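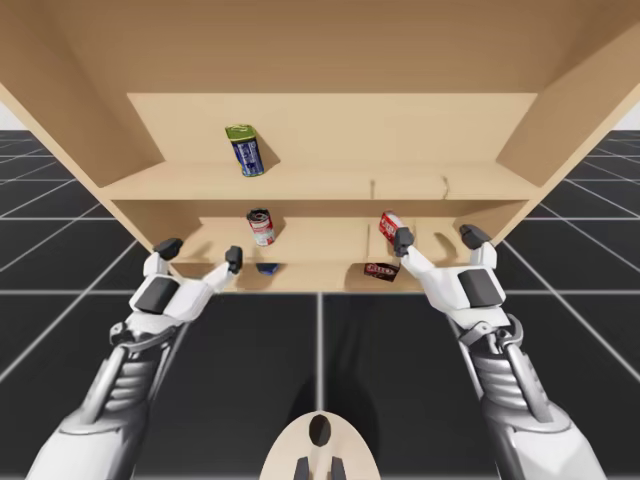
4.2 What the stockers did with the afternoon

The Netley store had been promised that shelf work would get lighter, and in the narrow sense of lifting things it did. Before the two-armed unit took over the canned goods aisle, a stocker on the late shift spent most of the time between delivery and closing on facing: pulling cans forward, turning labels out, standing up whatever customers had knocked over. The training software supplied by Predilura reproduces this work in simulation, with a pale two-level shelf and a handful of goods on it (Figure 3), and staff were invited to watch sessions on the break room monitor. They were a harder audience than the vendor expected. A leaning can with a dark gray fingertip against it, as in the figure, drew remarks from every shift we sat with, most of them about thumbs. One stocker said she could forgive the hand for being slow but not for leaving the can on the upper shelf crooked while it fussed with the one below. She had been facing shelves for 12 years and had views on the order in which things should be done.

Figure 3. Simulated restocking task, with both arms at the lower shelf. The right hand is in contact with a tilted can.

We report this exchange because it describes the change in the job better than our survey did. The survey asked whether automation had "reduced physical demand," and the answer was yes, by a margin that would please anyone selling the equipment. The interviews suggested that the demand had moved up the body, from the knees to the neck. Stockers now stood behind the unit and watched it. When it stalled, they cleared the fault on a tablet, corrected the shelf by hand, and filled in a form called the Inach log, named after the reporting tool and pronounced differently on each shift. The form had 2 mandatory fields, "cause" and "cause (other)." Nearly all entries used the second.

Over the study period the store produced about 400 log entries. We had planned to treat these as a record of machine errors. Read closely, they are a record of people being polite about a coworker. "Needed a moment with the soup." "Put it back, then put it back again." Several entries were plainly addressed to the next shift and contained no fault at all, only advice: which end of the aisle had a soft floor, which cartons arrived crushed, when the delivery was likely to be late. The log had replaced the whiteboard, which management had taken down in November to make room for the charging dock.

The supervisors saw something else. For them the log was a count, and the count went into a weekly sheet beside hours worked. A shift that reported faults carefully looked worse than a shift that stood the cans up and said nothing. Within a few weeks the evening crew had worked this out — they are not slow — and their entries fell away to almost none. The shelf, so far as we could tell from our own visits, was in much the same state as before. We were briefly shown a slide in which this drop appeared as a learning curve.

Job titles changed as well. Tuhumury, the staffing firm that employs the late shift, reclassified the stockers as "aisle operations partners," a move that came with a new badge and no new pay grade. Those we interviewed were mostly indifferent to the title. What they minded was the loss of any say over pace. A person facing cans can stop to help a customer find the beans and make up the time later. A person attending the unit has to pause it first, and a pause is logged.

We use cookies to improve your reading experience. Manage preferences | Accept all
Reading time: 12 min

Two limits apply to this section. The day shift was interviewed only after the unit's schedule had settled, so its early complaints reach us secondhand and possibly improved in the telling. The simulated sessions were also more memorable to staff than the vendor's written material, and some accounts of what the machine did in the aisle may borrow from what it did on the monitor. We asked follow-up questions where we suspected this and marked the affected passages in the transcripts before coding.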